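4.2 Collecting the fruit tray demonstrations

The second group of tasks was recorded in homes, with no changes to the furniture and no special lighting. We asked each demonstrator to choose a surface they would use anyway, and several chose a bed. A duvet gives way when a tray is pressed, so the tray tilts and its contents roll. On the laboratory bench used for the first group this hardly ever happened, and policies trained only on bench data had no chance to learn what to do about it.

Demonstrators worked with two hand-held grippers, one in each hand, and each gripper carried its own camera. The task was to sort whole fruit by kind within a shallow tray. Vegetables were placed on a separate cloth next to the tray and were not to be touched. They serve as distractors: a tomato and a small apple are close in colour, and so are a carrot and an orange. The written instruction given to demonstrators was short and did not say which hand to use or in what order to move the fruit. Selina Rüegg read it aloud at the start of each home visit and then left the demonstrator to work at their own speed.

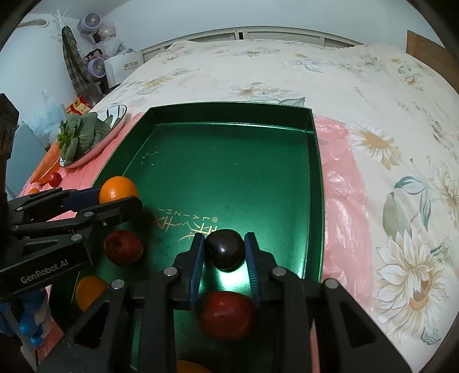 Figure 3. View from one of the two hand-held grippers in the fruit tray task. The gripper holds a plum between its blue pads; the second gripper is on the left. Vegetables on the pink cloth are distractors.

Figure 3 shows two difficulties that are typical of this task. First, the held plum is very dark and has a bright highlight, and the apple directly beneath it sits between the arms of the gripper. A detector that looks only at the lower centre of the view can easily take the apple for the held object. Second, the inside of the tray is glossy and reflects light. In the first version of our pipeline these reflections were sometimes marked as separate objects, mostly when the camera was tilted towards a window.

We dealt with the first problem by labelling the held object separately from all other objects. Annotators marked the point at which both pads first touched a piece of fruit and the point at which they let go, and the label was carried across all images in between. For the second problem we tried masking the tray floor, but this also removed parts of dark fruit and was dropped. Instead, we added random bright patches to the training images. The patches were drawn from a set prepared by Selina Aigner from recordings of empty trays.

In total we kept 154 demonstrations for this task. A further 16 were left out, either because a piece of fruit fell from the tray and was not put back or because the tracking of one gripper was lost for more than a second. We did not leave out demonstrations with failed grasps if the demonstrator tried again and finished the task. Round fruit often slips from the pads on the first attempt, and the second attempt is usually made from a steeper angle. Both attempts are in the data.

From these recordings we took around 2000 short clips, each starting just before a grasp and ending just after the release. Clips from the same home were always placed in the same split, so that no duvet, tray or wall in the test set had been seen in training. The held-out homes gave 103 clips. All were checked by a second annotator, who corrected the contact point where needed.

One limit of the set should be noted. The demonstrators supplied their own trays and fruit, so the mix of kinds is uneven. Oranges and apples are common and plums are rare, and the results for plums in Section 5 rest on few grasps. We repeated the plum trials on the bench in May, using the same pads, but these trials are reported separately and were not used for training.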